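Cherry season, and my grandmother's kitchen

Wednesday, November 25, 2020

The first cherries turned up at the fruit shop on Saturday and I bought far too many, the way I do every year. I ate a good third of them in the car park with the windows down, spitting the stones into an old coffee cup, and by the time I got home my fingers were stained and I was in such a good mood that I rang my sister just to tell her they were in. She'd already bought hers. We talked for an hour anyway.

If you grew up where we did, a week out of Indard on the old dirt road (it felt like a week, with three kids in the back and no radio), cherries meant that school was nearly over. My grandparents had 11 trees behind the house. They were never a proper orchard and my grandfather got quite cross if anybody called them one. Most of the fruit went to the birds, some went to the neighbours, and the rest came into Nan's kitchen in buckets and washtubs and once, memorably, in my uncle's good hat.

Nan's rule was that you picked with the stem on. You held the stem up near the twig and gave it a bit of a roll, and if you pulled on the fruit itself you'd tear it and take next year's bud along for the ride. I must have been told this 2,000 times. I was a puller. My sister was a roller, and she was allowed up the ladder, and I have mostly forgiven her.

After the picking came the sorting, which I loved. Anything split or pecked went in the jam pot, and the really good ones were set aside for Christmas Day, in the bottom of the old fridge on the verandah, where they'd get so cold they made your teeth ache. The in-between ones were for eating right then. I noticed early on that if you were the one doing the sorting you could be fairly generous about what counted as in-between!

The jam I've never managed to copy. I have her recipe, written on the back of an envelope from the Hurketti co-op, and it says "cherries, sugar, lemon, the usual" and then "don't go and answer the phone". I've tried it with less sugar, with more lemon, with the stones tied up in a bit of muslin the way Terence Hartley from down the road swears by (his is very good, I'll give him that, but it isn't hers). Last September I even had a go with frozen ones, which I don't recommend. It set like a brick and I had to soak the saucepan for two days.

What I can tell you is that cherries keep much better than people think, so long as you leave the stems on and don't wash them until you're ready to eat.
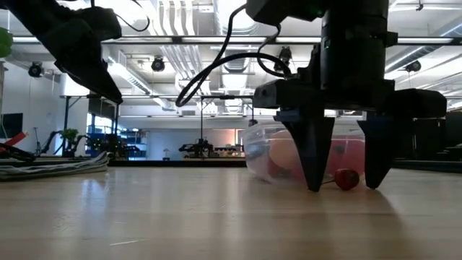

I put mine in the coldest part of the fridge with a tea towel over the top, and they'll usually see out the week, though in this house they rarely get the chance. My husband eats them standing up with the fridge door open. I've asked him about it and he says he's only checking on them.

We're hoping to get up to see Mum at Christmas now that things are opening up again. It's been such a long, odd year and I haven't hugged her since the summer. She's in the unit in town these days and the trees belong to somebody else, but she tells me the new people let her come round with a bucket, and that they've put nets up, which Grandad always meant to do. She's promised to save me the envelope's other half, if she can find it. Apparently there was a second page.

I've got a kilo left and I think I'll try the jam again on Sunday. Phone off the hook this time.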